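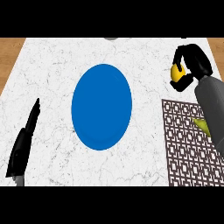
Encimera simulada del proyecto Bravis: plato azul y dos brazos, el derecho con una fruta amarilla en la pinza.

Convocatoria: buscamos participantes para el equipo de manipulación con dos brazos

El club de robótica Vinirley abre plazas para estudiantes que quieran trabajar con nosotros en Bravis, nuestro proyecto de simulación. El equipo prepara tareas de cocina para dos brazos: coger una fruta, ponerla en un plato, pasar un objeto de una pinza a la otra. Todo el trabajo de esta temporada se hace en el simulador, y con él nos presentamos en agosto a la competición Curkard, categoría de estudiantes.

Qué vas a hacer
Manejar los brazos por teleoperación y grabar demostraciones. Cada participante graba 200 durante el curso.
Revisar las grabaciones de los compañeros y marcar las que no sirven.
Si sabes programar, ayudar con las escenas nuevas (objetos, posiciones, luz).

Qué pedimos
Estar matriculado en cualquier carrera o ciclo formativo. No es necesario estudiar ingeniería.
Dos tardes por semana en el aula de Salinas, de 17 a 20 horas.
Paciencia. Las primeras sesiones son lentas y la pinza izquierda cuesta más a casi todos los diestros — a mí también me costó.
Conocimientos de Python se valoran, pero los enseñamos desde el principio a quien los necesite.

Qué ofrecemos
Una beca de 500 euros por participante, que se paga al terminar las grabaciones. Certificado de horas para quien lo pida en su centro. Los gastos del viaje a la competición los cubre el club.

El grupo trabaja en español y en inglés. Yo soy húngaro y hablo los dos con acento, así que no debe darte vergüenza el tuyo.

Cómo presentarse
Entrega en la secretaría del club una carta de una página con tu nombre, tus estudios y las tardes que tienes libres. Escribe en el sobre la referencia 2458. El plazo termina el 18 de enero de 2018. Después llamaremos a los candidatos para una prueba corta con el simulador, de 29 minutos, que hace con ellos Keegan Fortin. No hay que preparar nada para esta prueba.

Las preguntas sobre horarios o sobre la beca se pueden hacer en el aula, cualquier tarde de sesión.

Tamás Győri
Coordinador del equipo Bravis, club Vinirley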